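status: draft, November. Table of labels is final, rest still moving - ask Radomir before you rename anything

# Sarnamside tabletop trash set

Short clips of small tidying jobs on a table. Bottles, a bin with a lid, bags, a bit of packaging. Clearing up after a drink basically. 300 clips, each one a single job start to finish, with a text note and step labels.

Sorin Popescu wrote the step labels, Radomir Kolev did the object list and the splits. This README is both of us so the style jumps around a bit.

## What's in the folder

```
sarnamside/
 clips/
 notes/
 labels/
 steps.csv
 objects.csv
 splits/
 CHANGES.md
```

`notes/` has one text file per clip, same stem as the clip. Plain sentences, as typed at the time, not cleaned up. Some are one word. Some are a whole paragraph about a lid.

`steps.csv` - one row per step. Columns: clip, step, start, end, label, remark. Times in seconds from the start of the clip.

`objects.csv` - one row per object per clip. Columns: clip, object, where, state_start, state_end. Leave state blank if you can't tell. Blank is not the same as `none`, please don't merge them (see CHANGES, we did this once and had to redo the whole file).

## The jobs

- **bottle to bin** - lid open, bottle goes in the bag. Ends when the bottle is let go, even if the lid stays up
- **bottle on container** - one thing gets set down on another. Placing only, no screwing
- **open / close lid** - labelled seperately from whatever goes into the bin afterwards
- **bag** - folding the rim over, straightening it, pulling the bag out

4 jobs. There was going to be a wipe-down one too, dropped. If you find `wipe` in an old copy of steps.csv then you have an old copy.

## Objects and what we call them

Names matter here more than you'd think, half the label fixes were two words for the same thing.

**bottle** - any clear plastic drinks bottle, any size, any amount in it. Cap color goes in remark. Don't make `bottle_large`, put the size in remark as well.

**container** - clear, open at the top, round. Not a bottle, even if it has a label on it like a bottle would. If it's held upright in something, that something is `holder`.

**bin** - the whole thing, lid included. Lid gets its own row only in the lid clips.

**bag** - liner. Rim color in remark. A bag hanging over the edge is `bag, in place`. A bag that has slid down is `bag, slipped`, and that's a common one.

**wrap** - loose crumpled plastic, film, anything you can't name better than that. If it's in the bin already at the start, state_start is `in bin`.

**foot** - whatever sticks out low on the front of an upright object and rests on the table. Tray, pedal, lip, drawer, all `foot`. We went back and forth on this for too long. One word, done.
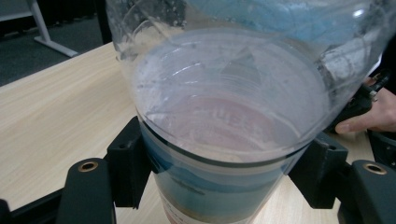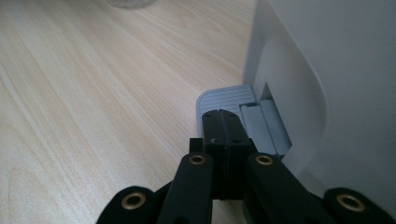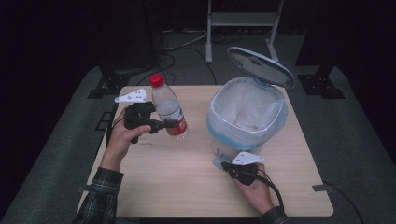
*Light wood tabletop throughout. First: bottle coming down onto a container in its black holder. Second: ribbed gray foot, white housing. Third: bottle and open bin, bag in place.*

## Step labels

| label | use for | ends when |
|---|---|---|
| reach | going toward an object | first contact |
| hold | contact, object not moving | it moves or is let go |
| move | object travels | it stops |
| place | last bit of a move, setting down | let go |
| other | anything else | next label starts |

5 labels, no more. `other` is allowed, it's not a failure. Please do not invent `adjust`, everybody wants `adjust`. It's `hold` or `move`.

Lids: opening a lid is a `move` of the lid. Same for closing. If it drops shut by itself it gets `other` with remark `fell`.

Overlap: when two objects are busy at once, two rows, same times. Steady the bin and lift the bottle = `hold` on bin, `move` on bottle.

## How labels were made

Everything done in Trundix, exported to csv, then a script to sort rows and kill duplicates. Both of us labelled a shared batch first, argued, changed the rules above, and redid it. After that we split the clips and swapped at the end to check each other.

Where we still disagreed the row has `check` in the remark. Mostly it's the line between `move` and `place`. For a bottle going onto a container it is really hard to say when the setting down starts. The rule is: first touch between the two objects. But clear plastic over clear plastic, good luck seeing the first touch. Treat those start times as soft.

## Things that will trip you up

- Clear plastic on clear plastic. You see the container's rim through the bottle and think it's the bottle's. Look at the curve, the bottle is scuffed and cloudy in patches, helps a bit
- Label text. Don't transcribe. Color only, and only if you can see it. We deleted all the transcribed ones
- Bag vs wrap inside the bin. Translucent liner, crumpled stuff at the bottom, both look the same in close clips. If the rim is visible you can follow it down. If not, `wrap` with `check`
- White on white. Lid, housing and bag rim in bright light all run together
- How full is the bottle. Values are `empty`, `part`, `full`, `blank`. No percents. We tried percents
- Wood grain runs in a different direction depending on the view, so don't use it to line up clips. Someone will try

## Splits

`splits/` has train, val and test as text files with clip stems. Split by round of recording, not at random, so clips with the same things laid out the same way stay together. Don't reshuffle and then compare with our numbers.

There's also `small.txt` for checking your loader works. Not balanced, it's mostly lids.

## Converting

If you need the Clandberg layout run

```
python to_clandberg.py --in labels --out out
```

It drops the remark column. Known, not fixing it this month. Keep your csv.

The Atanasov layout worked up to the last export and now the step numbers are off by one. Radomir is looking at it.

## What it's OK for

Step spotting, object naming, ordering (what comes before what), short text descriptions of tidying.

Not great for: counting, reading labels, anything about weight or how much water, recycling advice. `bottle` doesn't say which kind of plastic and neither do the notes. Also every clip has a tabletop in it - no floors, no sinks, no curbside - so don't expect it to carry over to a real kitchen without more data.

## Known problems

- notes are uneven, the early ones are much longer
- 2 clips have notes swapped with each other, listed in CHANGES
- `holder` was added late so the first rounds may have it missing in objects.csv
- lid clips are over-represented. Lids are quick to do
- `state_end` for bags is mostly guesswork once something heavy is in there

## Corrections

Send a row, not a paragraph. Clip stem, step number, what it says, what it should say. Sorin takes steps, Radomir takes objects and splits. If it's about `foot` we probably already know

TODO
- [ ] fill in missing `holder` rows
- [ ] fix swapped notes properly
- [ ] go thru `check` remarks again
- [ ] licence text, ask first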